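Fastolow Upright Wire Rack for Slides and House Sandals

Black wire. Stands on a table, a shelf or the floor.

The Fastolow rack is a low rack for people who have slides and sandals and do not want to see them lying in a heap by the door. The shoes do not lie flat in it. They stand up, with the sole to the back, and each shoe has its own place between the wires. In this way a pair takes only a small part of the shelf, and you can see at once which pair you want.

We developed the rack for our own small shop in Grerkham, where the customers leave their outdoor shoes at the entrance and take a pair of house slides. We tried baskets first. In a basket the left shoe and the right shoe are soon separated, and everybody has to dig. After this we tried a flat shelf, but it was full very quickly. The upright rack was the third idea and we kept it.

What you can put in it

The rack is made for light shoes with a sole in one piece: slides, pool sandals, bathroom slippers with a firm sole. Shoes with a wide strap over the foot are the best fit, as the strap gives you a good place to take hold of them. Ribbed straps and smooth straps both work.

Please do not use it for boots, heavy shoes or shoes with a high heel. Very soft felt slippers can bend forward after some hours. If you have such slippers, the Fliltlow basket is the better choice, and you will find it on the page for hallway storage.

How many pairs

The standard rack takes 2 pairs. The long rack takes 3 pairs. Children's sizes need the same number of places as adult sizes, because the distance between the wires is fixed. Two racks can stand end to end. They do not connect to each other, but they do not need to.

Material and finish

Steel wire with a black coating. The coating is matt and a little rough to the touch, so that rubber soles do not slip. The ends of the wires are closed with small caps. Two spare caps are in the bag with the instructions, please do not throw this bag away.

The rack is suitable for a bathroom, but it should not stand in water. If the shoes come from the pool or the shower, let them drip for a moment before you put them back. From time to time wipe the wire with a damp cloth and then with a dry one. Do not use scouring powder, it takes off the coating.

Where to place it

Most customers put the rack along the back edge of a bench or a low table, so that the front stays free for keys, bags and sitting down. It looks well on light wood. A plant at one end is nice and makes the corner less like a storeroom. On a smooth painted surface we recommend the felt strips (sold separately, order together with the rack to save postage).

Setting up

The rack comes folded. Open the two side parts until you feel a stop, then press the cross wire down into its hooks. No tools are necessary. To put in a shoe, hold it by the strap, turn the toe upward or downward as you prefer, and lower it between two wires until it touches the base. Start from one side and keep each pair together. When you use different colors for different persons in the family, the order almost keeps itself.

To fold the rack again, lift the cross wire first. If you push the side parts without doing this, the hooks can bend.

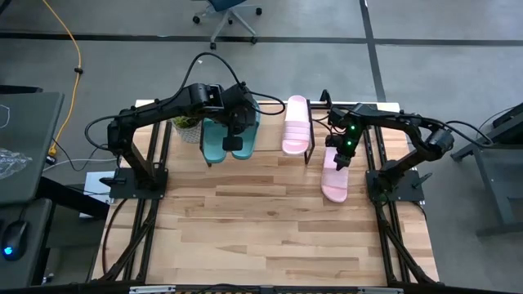
A reader of our newsletter, Sheehan, wrote to us that the rack is good but she would like it with a drip tray: "I keep mine in the laundry room and on wet days there is always a small puddle behind it. I have put a baking tray under, which does the job, but it is not beautiful." We have passed this to our workshop. A tray in black metal is in preparation, and we hope to have it in the shop in April. It will fit the standard rack first, and the long rack later.

Ordering and returns

You can order the rack one by one. Hotels, saunas and guest houses who need 100 racks or more should write to us for a separate price, and please tell us in the message if you need the standard or the long version. Racks in other colors are not available at the moment.

If the rack does not fit your shoes, send it back folded and in the original carton. Please include the cross wire, we often receive racks without it.

Also in this series: Fastolow boot tray, Fastolow wall hook, Fliltlow basket with lid.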